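# Fixture plate

A **fixture plate** (also *nest plate* or *carrier plate*) is a flat metal part used to hold a workpiece in a known position during assembly, gluing, inspection or light machining. It differs from a vise in that it usually applies little or no clamping force. Location comes from the shape of the plate itself: pockets, borders, pins and stops cut or fitted to match one part or a small family of parts.

## Construction

Most plates are milled from a single blank of aluminum alloy. Aluminum is light enough to be lifted by hand, cuts quickly and does not rust on the bench. Steel is used where wear is high, as in the Gurkach pattern, which is rated by its maker for 3000 loading cycles between checks.

The upper face is normally cut in stages. Broad recesses are roughed out first, then slots and edge notches, and last the holes, so that the hole positions are not disturbed by stress released during heavy cutting. Raised borders left between the recesses keep the plate stiff. 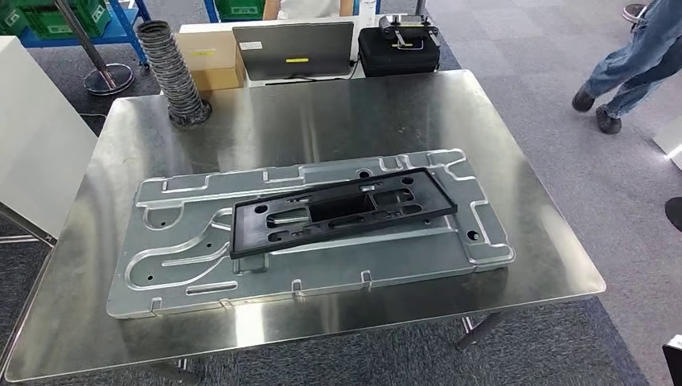 *Begoñe Montoya* | Workholding and bench tools

A machined aluminum plate on a stainless steel table, with a black plastic frame on top. The plate has recessed channels, rectangular slots and a curving groove; the frame has a large central opening and smaller cutouts on each side.

## Features

**Recessed channels** give clearance for ribs, clips or wiring on the underside of a part. **Edge notches** allow a finger or tool to reach under the part for removal. **Drilled holes** may take dowel pins, screws or vacuum fittings - the purpose cannot always be told from the hole alone.

Location is commonly by 2 pins, one round and one relieved. The relieved pin prevents rotation while allowing for small differences in hole spacing. Thin plastic frames are often supported at 3 pads instead, as a molded part is seldom fully flat.

## Use and care

Plates are wiped before loading, and chips are cleared from the corners of each pocket. A plate should be stored flat. In the Brunach system, pins are measured after every 50 loads and replaced in pairs.

## See also

- Dowel pin
- Rankin stop
- Tasis clamp
- Vacuum chuck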